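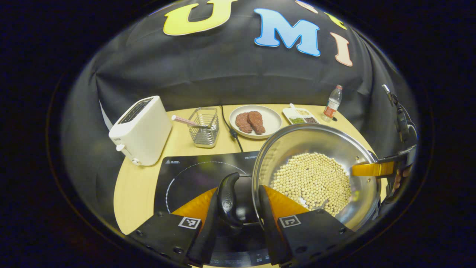

Words by Dorthe Pallister

About Luscombe Evening School

Luscombe is a night school for adults. We teach bookkeeping, beginning Finnish, upholstery, basic plumbing, choir, home cooking and, in the spring, a course on reading contracts that fills up faster than the choir does. We have mentioned this to the choir.

The school occupies the upper two floors of the old Szalai glove factory in Zerkadside. The factory closed, the building stood empty for a while, and then it was offered to us at a rent that should have made us ask more questions about the roof. We have since asked those questions. The elevator is original and has opinions about the third floor. If you need step-free access, call the office before you enroll and we'll put your class on the second, where it behaves.

Last year 345 people took a course with us. Most of them finished it. We don't chase the ones who don't, though we do wonder about a man's left boot that has been in the office since October.

What we're like

There are no grades. There is homework in bookkeeping and Finnish, and you can skip it, but the rest of the class will know by the second sentence you try to say. Upholstery students bring their own chair. Please measure it against the stairwell first. A wing chair spent most of one term on the landing and became quite a popular place to sit.

Our teachers work in the trades they teach, or used to. This means that the plumbing instructor is sometimes late for reasons to do with plumbing. It also means they tell you what a job costs and when to leave it alone, and students rate this as the most useful part of the course. The second most useful part is the parking.

Classes meet one evening a week and run for two hours with a break. Coffee is included in the fee. It is not good coffee, and we would like to be fair about that up front.

Ilta

Ilta is our program for people who work nights. It was named by the Finnish class, who tell us it means "evening," and it meets in the morning. We pointed this out and were outvoted. The courses are the same ones we offer after dark, taught in daylight to people who are about to go home to bed. Bookkeeping is the favorite, possibly for that reason.

Fees and money

A ten-week course costs $100, whatever the subject. Materials are extra in upholstery, and in cooking you pay for groceries. We own our chairs, our piano and a set of 1330 keys that came with the building. So far 4 of them fit anything.

We get no sponsorship, and there's nothing for sale in the lobby except a cookbook put together by a former class, which has a misprint in the bread recipe. The correct amount of salt is one teaspoon.

Visiting us

The office is open from three in the afternoon until the last class lets out. Use the side door. The front one is very handsome and does not open.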